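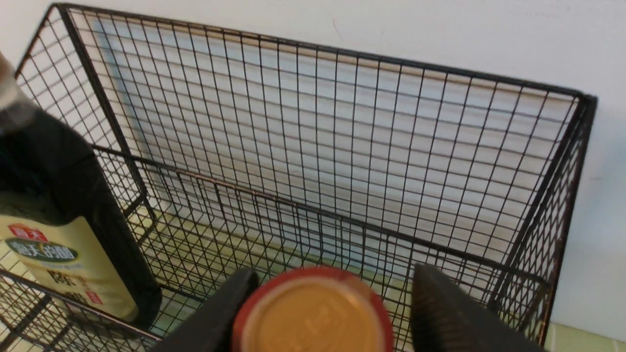 One reader wrote in asking why a show nearly everyone's parents watched has no complete episode guide. Good question, and the reason we started this page! Mandley ran for five seasons on local stations, and the listings of the day often got the titles wrong.

Print this page | E-mail this page

What is Mandley?
A half-hour comedy set in a ferry office in the harbor town of Hivivport. It's silly, it's sweet, and the theme song will stay in your head all week.

Where should I start?
Season two! The pilot is slow — the ferry doesn't even show up — but by "The Fog Horn Blues" everyone is having a ball. 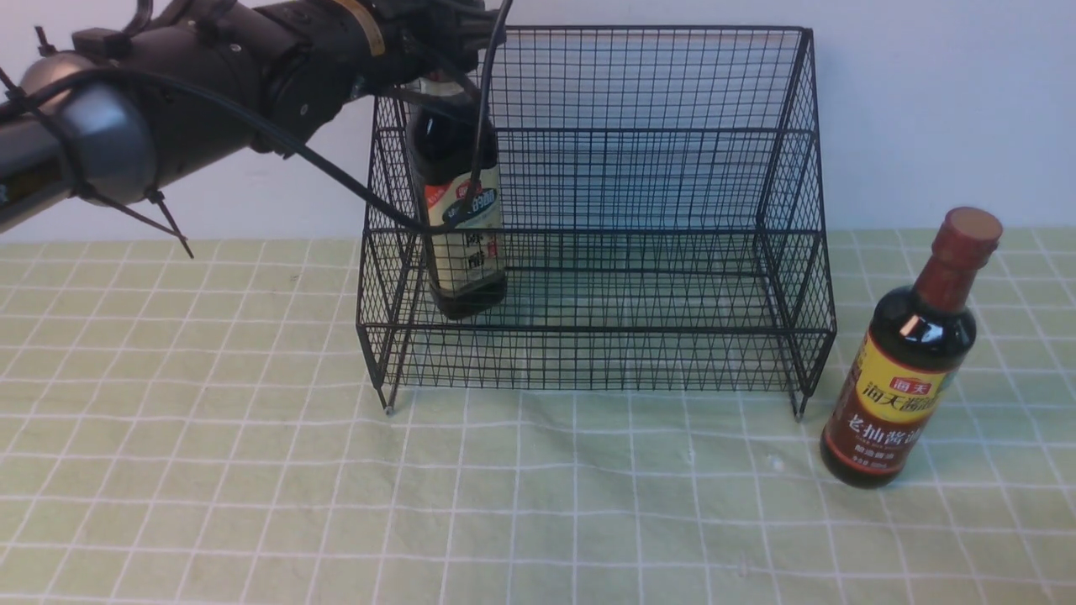
Another reader says we're wrong and that season one has the best guest spots. We've heard this from eight of you now, so fine, try "Captain for a Day" first.

Was there a reunion special?
Yes, and it aired in February. Pacheco the parrot came back too (a different parrot, same jokes).

We use cookies to remember your settings. OK

Related
Witis: the spin-off that lasted 9 episodes
Theme songs we can't stop humming
Lost pilots, part 5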